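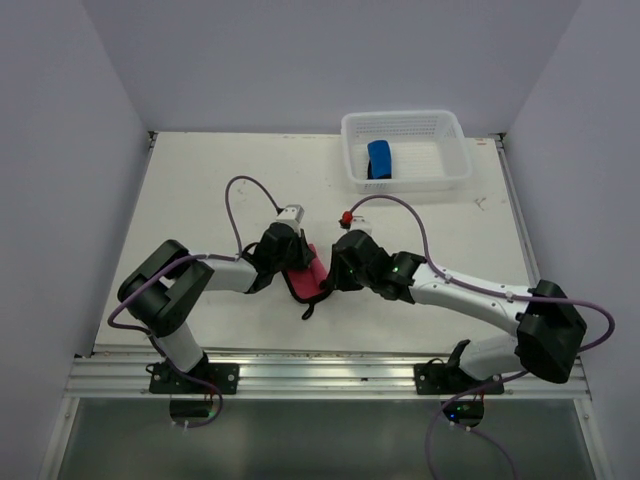 Rerkine Pot Holder

The Rerkine is a fabric pot holder for home and teaching kitchens, supplied by Olard in red or blue. Both colors are finished with black edging, and a small hanging loop is sewn into the trim so that the holder may be kept on a hook near the stove.

Item number: 155
Sold in packs of 2 – one color per pack
Pack weight: 128 g

Wash before first use. Do not use the holder while it is damp. Storage baskets are listed separately under Pindia.

Schools and institutions ordering 700 packs or more should write to Intan Ngui, Supply Office, for current terms and delivery times.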